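Galonon Community Reuse Program
Progress report to the Oosthuizen Fund, second period

Prepared by Khanyisile Venter, program coordinator

Summary of the period

The program took in 3268 items between the start of the period and the end of August. Most came through the two drop-off points in Jirkau and the rest from the shared collection with the Gomden school district. Clothing still makes up the largest share, followed by bedding, footwear and kitchen goods. We gave out more children's clothing than we planned for and fewer adult coats, which is normal for the warm months.

Spending is within the approved budget. The one line that ran over is van fuel, and we covered it from the amount set aside for shelving. A revised budget table was sent to the Fund separately and we ask that it replace the one in the first report.

Drop-off points

The Jirkau north site moved into its new room in the old post office. The move took longer than expected because the electrical inspection had to be done twice. The first inspector found that the outlet behind the sorting bench was not grounded. The landlord paid for the repair. We were closed for 4 working days and sent donors to the south site during that time.

The south site is unchanged. The roof over the loading door still leaks in heavy rain and we have moved the bedding racks to the other wall. Ľubomír Vrabec has asked the city for a date for the roof work and has not received one. If there is no date by the next report we will ask the Fund whether part of the reserve can be used for a temporary cover.

Opening hours at both sites now run until 7 p.m. on two evenings. Evening visits are steady and mostly from people coming off shift at the packing plant.

Sorting and quality

In the first report we said that too many items were reaching the racks with missing buttons, broken zippers or stains. Suryani Ginting rewrote the sorting sheet and it now fits on one page. Each item is marked ready, repair, or recycle. Sorters no longer write comments unless the item goes to repair. This has made the bench faster, and new sorters can work alone after one shift.

The repair table handled 468 items. Zippers were the most common job and hems were second. We are short of heavy thread and of someone who can work on leather. Thulani Nel has agreed to teach a short class on soles and stitching in the fall, provided we can buy a last and a decent awl. The cost is small and is included in the supplies line for the next period.

Items marked recycle go to the textile firm in Gomden. They have changed their rules and will not take anything damp, so we now bag these separately and store them off the floor.

Footwear

Footwear was added to the program at the Fund's request. It has gone better than we expected with adults and worse with children, whose shoes tend to arrive worn through. Pairs are kept together from the bench to the rack. Laces are bought in bulk and kept in a drawer at each site in white, black and brown.

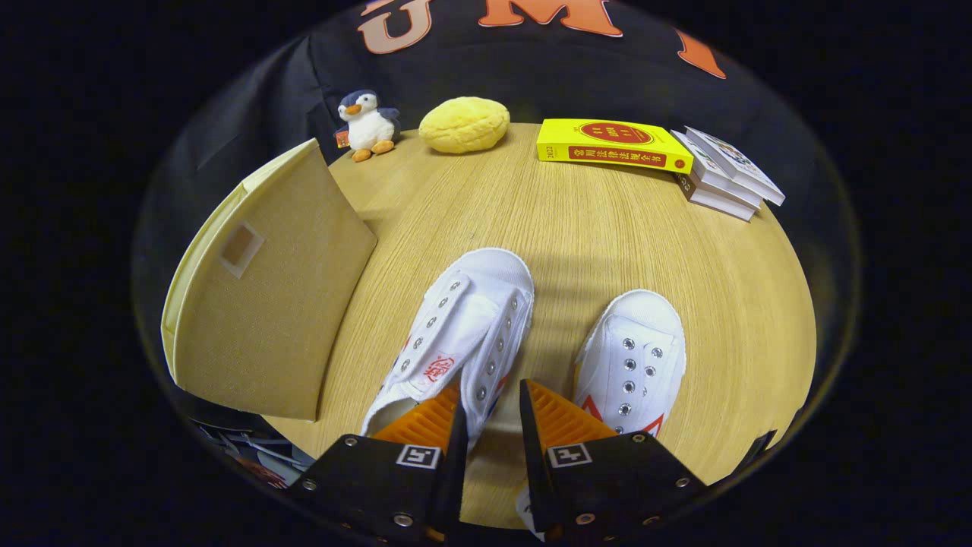 Page 4

Canvas slip-ons and sneakers move quickly, often within the same week they are put out. Dress shoes do not. We have stopped accepting dress shoes with heel damage and have put a notice to that effect at both doors. Boots are being held back for October, and the south site has set aside one full rack for them.

Sizing remains a problem. Donated shoes carry several sizing systems and some carry none that can be read. Uriel Barrientos made a foot board for each site so that visitors can measure and compare. He also printed a conversion chart, which needs to be laminated.

Staffing

We have one paid part-time post and it is filled. Two sorters left at the end of July, one to return to college and one for full-time work. Both places have been filled. Training for the new sorters covers lifting, the sorting sheet and the cash box, and takes around 30 minutes before the first shift.

Plans for the next period

Finish the shelving at the north site. Hold the shoe repair class. Open the coat rack at both sites by the first week of October. Agree on a new collection schedule with the school district, which wants to go from monthly to once every two months. We would prefer to keep it monthly through the winter and have told them so.

Request to the Fund

We ask for approval to move the unspent printing money to supplies. The amount is shown in the revised table. The third payment may be made to the same account as before.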